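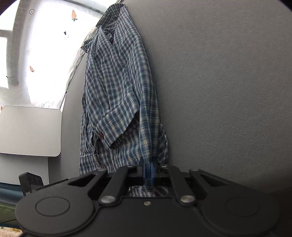 tallowbird
Went to the Nodard open day in Banadia and I'm still thinking about it! They had 4 stations going and I spent most of my visit at the laundry one (of course I did, I hate folding). You get a gripper you hold in your hand and work it like big tongs. Mine had blue fingertips, and I got them closed on the hem of a plaid shirt, all creases, with the collar flopped over to one side. Way harder than it looks — your wrist wants to do one thing and the jaws want to do another. Anyone else go?

gravel_pete
I went in the afternoon. Fun, but I waited 50 minutes for the laundry station and then got two tries. And pinching a hem is the easy part. Show me buttons.

tallowbird
Mine had a little brown button on the cuff and I didn't go near it, so fair point lol. I still think a good hold on the hem is half the job.

mosscup
Disagree with Pete. I sew, and cloth that hangs loose like that is a pain to grab in one layer. I kept getting two. The guide at my table said people always go for the collar first.

gravel_pete
OK, but for a $175 ticket I wanted to see a robot fold something start to finish. The Farina demo last May did a whole towel.

mosscup
A towel is a rectangle, Pete! Wait, $175? I paid 50.

gravel_pete
Mine had the lunch and the Anora talk with it. The talk was good, I'll give them that. Lunch was a wrap.

tallowbird
I skipped the talk — did they say if they're posting the slides?

gravel_pete
Yes, on the sign-up page, no date given.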